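The Besmont Cure

Fedir Didenko did not believe in the spring. He had not believed in it when he bought the bus ticket, and he believed in it less after paying 424 for a room with a view of the bus.

"It's been written up," said Yichen Fan, who had talked him into coming. She had the leaflet open on her knee. "People have been coming to Besmont since 1867."

"People have been coming to my uncle's card game since before I was born. They still lose."

The leaflet said the water rose from under Irness Hill, passed through 296 feet of clean rock, and came out with something in it that was good for the joints, the liver and the temper. It did not say what the something was. Fedir read it twice, looking for the name of a doctor, and found only the name of a printer.

They walked up after breakfast. It was April and the path was mud. A man in a wool cap sat in a hut at the top and sold tickets through a gap in the boards.

"Does it work?" Fedir asked him.

"My mother drank it every day of her life."

"And how long was that?"

The man thought it over. "She fell off a ladder," he said.

Yichen gave Fedir a look and paid for both of them. The spring came out of a pipe into a stone bowl. She drank with her eyes shut. Fedir took a mouthful and held it. It tasted like a key.

"Well?" she said.

"Well what? I've had it in me for nine seconds."

"Your knee, though."

He bent the knee. It did what it had done since the winter he slipped outside the Kong building, a small click and then a longer complaint. He bent the other one, to be fair to the water. That one was fine, but that one had always been fine.

"You're frowning at it," Yichen said. "You can't go in frowning."

"If it needs me to smile, it isn't medicine."

On the way down they passed a woman coming up on two sticks. She asked how much farther it was, and Fedir, who had a whole speech ready about pipes and printers, told her it was close and the view was good. He saw Yichen notice this. She was kind enough to talk about lunch.

There was a visitors' book in the hotel lobby with 1004 signed thanks in it, numbered down the margin in the same blue ink. Fedir turned the pages for a while. Three of the thanks had the same way of making the letter g.

"Three out of all those," Yichen said.

"Three that I caught."

She went to pack. He stood by the desk and bent his knee again, holding the edge with one hand so that it would not look like anything. Click. Then he waited for the complaint, and it was slow in coming, and he decided that this was the stairs, or the walk, or the eggs.

"Same time next year?" said the clerk.

"I doubt it," said Fedir, and took one of the cards with the phone number on it. 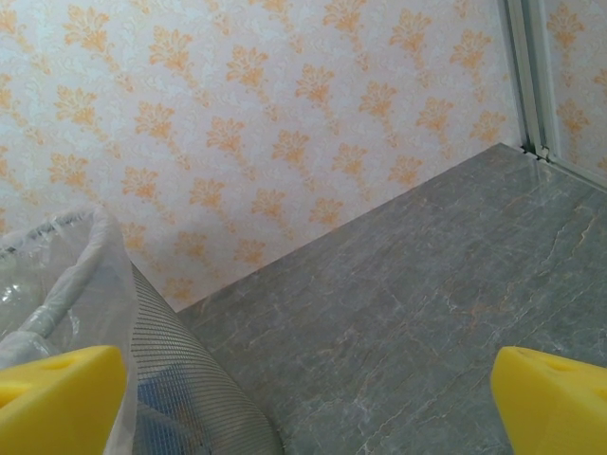
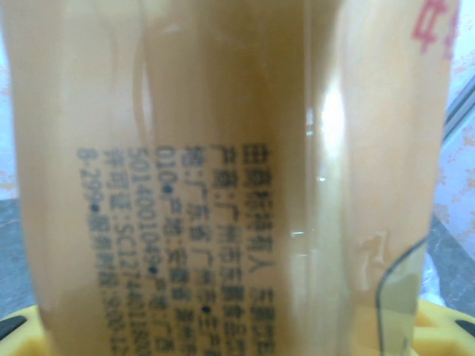
Gray marble pattern, first picture; bottle and its small print, second. "The Besmont Cure" is from the Sivari stories.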